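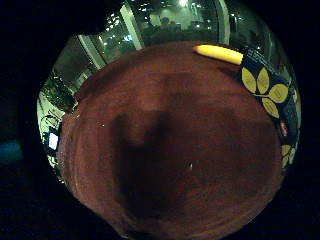 top of the brown piece, pencil or marker and the blue package next to it

abe_mamo
4/21/18
Trying to work out what to do with this round thing before I list it. The surface is matte and a little fibrous, reddish-brown, with faint rings running around it. I got it in a box lot with no paperwork. The seller called it a Bimlow stool seat. I can't find a mark on it. Is this bare wood, and should I oil it?
Abenezer Mamo

platell_fan
Looks like unfinished wood to me. The rings could be from turning. Wipe it down, let it dry, then put on two thin coats of oil.

drawerful
I wouldn't oil it yet. It could just as well be dense cardboard. Jimano sold pressed board seats with that same dull look and oil ruins them. Try a drop of water on the underside. If it swells, leave it alone.

platell_fan
Pressed board doesn't have rings.

drawerful
It does if it was shaped on a lathe. I have 2 of them in the garage.

kettlehill
What's the dark patch across the middle? If that's a stain I'd take something off the price.

platell_fan
I read that as a shadow. The edges are soft. Take it to a window and look again.

kettlehill
OK, could be. I'd still check before writing "no stains" in a listing.

tmarsh
Off topic, but what's in the blue package with the yellow leaves? I like the print.

abe_mamo
I'll do the water test tonight. Is there any point in sanding first?

drawerful
No. If it's board you will go through the face in a minute.

platell_fan
Light sanding is fine on wood, 220 grit, by hand. I did four Angelovski seats that way last April and they all sold.

drawerful
Those were solid beech. We don't know what this one is yet.

abe_mamo
No sanding for now, then. I'll test the underside and post what I get.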